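Cabinet doors, part two: hinges, handles and the gap

The tall white cabinet came with the flat and had been out of adjustment from the start. In October I finally emptied it and measured the opening diagonally, corner to corner. The two diagonals differed by 9 mm, which explained most of the door trouble before I touched a screwdriver.

Leveling came first. The floor drops toward the wall, so I put two plastic shims under the low side and measured again. The difference went down to 2 mm. I left it there, as the back panel is nailed on and will not let the carcass move any further without coming off.

Next, the hinges. They are the ordinary cup type with three screws: one for side to side, one for depth, one for height. I set height first with both doors closed, then depth, then side to side. Doing it in another order means doing height twice. Each door got half a turn at a time, with a few open and close cycles between turns so the hinge could settle. The left door was the worse of the two because its top hinge had been screwed into a stripped hole. I filled the hole with glued hardwood dowel, let it cure overnight and redrilled at 2.5 mm.

The handles do not match. The left door has a long black bar and the right a shorter one. Both are mounted vertically. I considered buying a second long bar, but the fixing centers are different, and that would mean new holes in a door that already has enough small marks on it. Plilter sells a cover plate for this, in a white that is colder than these doors. I passed.

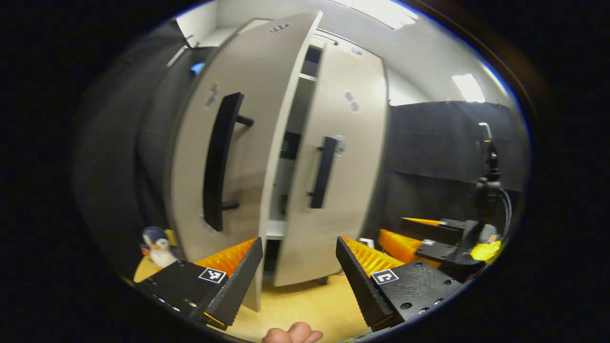 Golshifteh Ansari wrote in after part one to say that mismatched handles bother her less than a long one on a door with weak hinges, as people tend to pull from the lower end of the bar and twist the door. She suggests gripping it level with the middle of the door. I have been doing so since, and have also added a drop of thread lock to the hinge plate screws, which should show whether the twisting was what loosened them.

The shelves went back in last. The inside width is 607 mm and the replacement shelf from Coppens was cut to 605, so it drops in without scraping the sides. The pins are 5 mm steel. Heavy things are on the bottom shelf, linens in the middle, and the top is for whatever I need twice a year.

Remaining work: felt dots on the inside corners, and a touch-up of the old screw spots once I find a warm enough white.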